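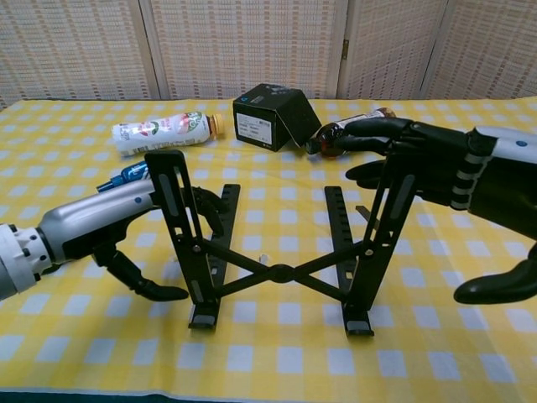

Jaxon Zacharias told me I should have quit sugar in coffee first and left the tea alone, and after 11 weeks I think he was right about the order.

I take my tea at six in the morning, before work, and it had two spoons in it for most of my adult life. Dropping both at once made me skip the tea. Then I would buy something sweet at the Metetti counter by ten — usually a bun, sometimes two on a Wednesday when the meeting ran long.

So I started over in December. Coffee went first. I only drink it after lunch and never liked it much, so it was easy to change. Two weeks later I took the tea down to one spoon, then a half. I stayed at a half for a long time.

My sister thinks a half spoon is pointless and I should finish the job. Maybe in spring. I did try a loose black tea from Upadhyay that people drink plain, 900 grams of it in one bag because that was the size they had. It is fine with nothing in it if I pull the leaves out early. Four minutes is too long.

The buns I still have on Fridays.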